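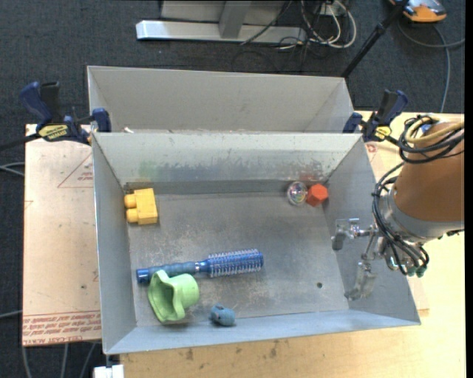
Last updated: August 14, 2021

Subject: Re: odds and ends in the metal bins

On the bins, Khải Âu wrote:

> I've been through the first of the Andetti boxes and I'm stuck on what
> to do with the small stuff. The clothes and books are easy. What's left
> is single toys, bath things, hair things, balls, and parts of sets where
> we don't have the set. Last time we put it all in one bin at the sale
> and people dug through it, but a lot of it came home with us again.
>
> Questions for the list:
>
> 1. Do we keep mixing it, or sort it first?
> 2. Do we sell hairbrushes at all?
> 3. Are the sheet-metal bins good enough for the tables, or should we
> go back to cardboard?
>
> I can give it an evening next week if somebody tells me what the piles
> are.
>
> Khải

Khải, I'll take these in order, and the rest of you can correct me.

1. Sort it first. I did the Udel boxes last November and kept track, for once. There were 300 small items. We priced 200 of them and put them out, and the other 100 went to recycling or the trash. It took me two evenings, and most of that time went to deciding what counted as a toy. I'd use these piles:

Building blocks. Any brand, any size, all together. The big ones with the round knobs go in a separate bag from the small ones, because the parents who want the big ones have kids too young for the small ones. A single yellow block is worth nothing by itself, but a gallon bag of mixed colors goes in the first hour. Hold the singles back until there's a bagful. I have a half-full bag at home from the Udel boxes and will bring it.

Balls. The clear shiny ones sell well and the foam ones don't. Wash them in dish soap and dry them with a towel, or they get water spots and look old.

Odd plastic shapes. I mean things like the red-orange block with all the flat sides. If you can't tell what it belongs to, give it a minute and no more. It goes in the grab bags. We used to keep a box labeled "parts of something" and it moved from house to house for years — please don't start another one.

Cups and cup-like things. The light green one with the wavy edge could be a bath toy or part of a play kitchen, and I wouldn't care which. Check inside for mildew. If a brush and hot water don't get it clean, throw it out.

Small figures and lumpy toys. Anything soft enough to squeeze should be squeezed over the sink first. If black flecks come out, it goes in the trash. The hard ones can be wiped and bagged.

2. Hairbrushes. My answer is no for used ones, and I'd say that even for a nice one. Round brushes are the worst to clean, with the rows of bristles so close together around the barrel. We had 23 brushes and combs at the last sale and sold none of them. If one is still in its package, put it with the bath things. Otherwise it goes in the box for the El Idrissi grooming shop, where they'll take used brushes for the dogs. They asked for any size, so the blue one can go there too.

3. The metal bins. I like them and would keep them. The scratches on the floor don't matter, and neither do the dark scrapes along the back. What I like is that the sides slope out, so people can get a hand in and see what's at the bottom. Cardboard sags by noon and we lose the corner pieces under the flaps.

Two cautions, though. First, look for small holes in the floor. Put a sheet of paper or an old dish towel down before you put in beads, marbles or doll shoes. Second, wipe the walls before you load anything. There are colored smudges on some of them, green and reddish, and I don't know whether that's crayon or paint or plastic that rubbed off. Baking soda on a damp rag should tell you. If it doesn't come off on the rag, it won't come off on the toys either, and you can leave it.

Don't fill them to the top. A thin layer sells better than a deep one. I tried both at the Tornimlow sale and the deep bin just got stirred around all day. Put the extra under the table and top up as things go.

On prices, I'd leave loose items at a quarter and grab bags at a dollar. I know there was talk of going up to two dollars for the bags. I'm against it, but I won't argue if the rest of you want it.

I still need to know who has the masking tape and the gallon bags. I had two boxes of bags in the spring and lent one to somebody on this list. If it was you, please bring it along on the sorting evening — I don't need it before then.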